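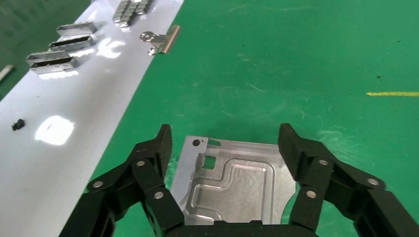

1月、日曜。木材乾燥箱のメモ続き。先週からの唸りの件をまず片付ける。送風機を強にすると箱全体が低くブーンと鳴る。弱では鳴らない。最初は送風機の軸を疑って外して机の上で回したが静か。戻すとまた鳴る。手のひらで順に押さえていったら、天井の内張りの真ん中を押したときだけ止まった。つまり薄い平板が太鼓になっている。平らなままで大きく張ったのが悪い。緑の作業面に置いた銀色の板金、ああいうふうに段のついた浮き出しがプレスで入っていて、縁が曲がった畝になっていれば、同じ厚みでもだいぶ突っ張るはず。うちにプレスはないので真似はできない。代わりに対角線に軽く折りを入れるか、裏から桟を渡すか。とりあえず桟にした。杉の端材を斜めに一本、Wedexの耐熱両面テープで仮止め。強にしても鳴らず。ただしテープなので、温度が上がったときにどうなるかはまだ見てない。ビスにするなら内側に頭を出さないこと(結露がそこから垂れて板に黒い点がつく。前の箱でやった)。

箱の現状
外側は合板、間に断熱材、内張りは金属板。扉は前開き、パッキンは戸当たり用の安いやつ。下の隅が浮いていて、手をかざすと風が来る。扉の蝶番を締め直したら少しまし。完全には止まらない。とりあえずそのまま。
送風機はVustero。換気用のもので、本来は木材を乾かす箱に突っ込むものではない。モーターの耐熱が心配なので、モーターだけ箱の外に出す案があるが、軸を延ばすのが面倒。今の温度域なら様子見でいく。羽根に粉がついていたので刷毛で払う。次からは試験の前に毎回払う。
ヒーターは前と同じ。サーモは棚の上段に吊ってあるが、上段だけ暖かくて下段が冷たい問題があるので、吊る位置を真ん中に下げた。下げたら上段が熱くなりすぎた。当たり前。風の向きを先に直すべきだった。導風板をヒーターの手前に斜めに入れて、桟積みの横から当てるようにする。これは夜にやった。効いている気がするが、温度計が一つしかないので差し替えながら見ているだけ。もう一つ買う。

含水率、全乾法のほう
Wang製材所からもらった杉の辺材、生材の試験片。これを割ってからやるか丸ごとやるか迷って、結局丸ごと入れた。時間がかかった。次は小さく切る。
生重量 2101 g
乾燥器 100 ℃設定、重さが動かなくなるまで
全乾重量 796 g
差 1305 g、これが水。796で割って含水率164パーセント。辺材だとこんなものらしいが、自分で量ると驚く。乾いた木より水のほうがずっと重い。運ぶときに腰に来るわけだ。
最初のノートで差を生重量のほうで割っていて、数字が妙に低かった。割るのは全乾重量。ここ毎回間違えるのでノートの表紙裏に式を書いて貼った。
秤は水平を取り直してから使うこと。作業台の右端は床が下がっていて泡が寄る。左端で量る。

Flinisbyの含水率計との照合
ピンを刺すタイプ。生材では全然当てにならない。針の深さで値が変わるし、押し方でも変わる。樹種の切り替えを忘れていて、前回分は広葉樹の設定のまま測っていた可能性あり。前回分の表には×をつけた。消さずに残しておく。
乾いてきてからは素直。同じ板の木口寄りと真ん中で差が出るのは計器のせいではなく、板が本当にそうなっている。木口から先に抜けるので、木口ばかり測ると乾いたと勘違いする。測る場所は板の真ん中、木表側、節を避ける。鉛筆で丸をつけて毎回同じところの隣に刺す。同じ穴に刺すと低く出る。
電池の表示が減ってきた。替えを買う。

割れ
木口割れ、上段の三枚。目止めを塗ったものと塗っていないものを混ぜて積んだのだが、どれに塗ったか途中で分からなくなった。塗ったその場で板に印をつける。木工ボンドを水で緩めたのを塗ったやつは、乾くと透明になって本当に見分けがつかない。食紅でも混ぜるか。
表面割れは下段にはなし。上段の端の一枚に細いのが何本か。風が直に当たる側。導風板を入れる前の分なので、入れた後でどうなるかを見る。
反りは思ったより少ない。上に重しを載せたのがよかったと思うが、載せない組を作っていないので比較になっていない。次回は半分だけ載せる。桟木は上下で位置を揃えること。一箇所ずれていたところの板が、そこだけきれいに波打っていた。桟木の厚みもばらばらなので、鉋盤で一度に揃えてしまう。

湿度の動き
立ち上げ直後、扉を閉めて送風機だけ回した段階で98パーセント。内張りに水滴。この間はヒーターを入れても板はほとんど乾かず、板が温まるだけ。それでいい。前はここで焦って排気を全開にして、表面だけ乾かして割った。
排気口は最初は閉め気味、一晩おいて少し開ける。どのくらい開けたかを毎回感覚で書いているので、排気口の蓋に目盛りを書くことにした。白のペンで線を引いた。線と線の幅は適当。比べられればいい。
乾操箱の床に水が溜まっていた。水抜き穴が木屑で詰まっていた。針金で突いたら抜けた。床に勾配がついていないのでどうしても奥に残る。箱の前脚の下に薄い板を敷いて、全体を奥へ傾けた。穴は奥にあるのでこれで流れる。ただし扉が勝手に閉まるようになった。出し入れのときに肘で押さえながらになるので、紐で引っかける。
湿度計は濡れると戻りが遅い。水滴が落ちるところに吊っていたので、天井から離して横の壁側に移動。移動してからのほうが値が落ち着いている。移動前の値と移動後の値は分けて見ること。

匂い
生の杉なので部屋中が匂う。隣の部屋から苦情ではないが一言あった。排気を窓のほうへ曲げる。蛇腹のダクトを買うなら口径を測ってから行く。前回は測らずに買ってきて合わなかった。そのダクトは棚の上にある、誰か要るなら持っていってください。

色
辺材の表面が一部、薄く茶色っぽい。桟木の当たっていたところの周りに出ている。桟木が濡れていたせいかと思う。桟木だけ先に乾かしてから使う。鉋を一回かけたら消えたので深くはない。芯材のほうに黒い部分があるのは元からで、乾燥とは関係なし。Wangのほうでも黒心と言っていた。安く出してくれるのはそのため。

次に積む分
・杉、同じところの続き。試験片は先に切って、その場で量る。切ってから昼を食べに行かない
・もらった桜の短いのが少し。杉と一緒に入れると乾き方が違いすぎるので別の回にする。急がない。棚の日陰で寝かせておく
・桜の木口は今日のうちに塗った。印もつけた

天井の桟の追記
夜、温度を上げた状態で強。最初は静か、しばらくして端のほうでチリチリ鳴りだした。開けて見たらテープの片端が浮いている。Wedexが悪いのではなく、金属板を拭かずに貼ったこちらが悪い。油を拭いて貼り直し。貼り直してからはは鳴っていないが、温度がまだ上がりきっていないので判定は明日の朝。だめなら裏から小さいリベット。その場合は断熱材を一度抜くことになるので、半日は箱が止まる。止めるなら今積んでいる分を出し終えてから。

買うもの
温度計、含水率計の電池、刷毛(今のは毛が抜ける)、戸当たりパッキン、白ペンの太いほう。リベットは引き出しにあったはず、先に探す。

朝一番で板の重さを量る。送風機を止めてから扉を開ける。帰りに排気口の目盛り、上から二本目のままにしておいたので触らないでください。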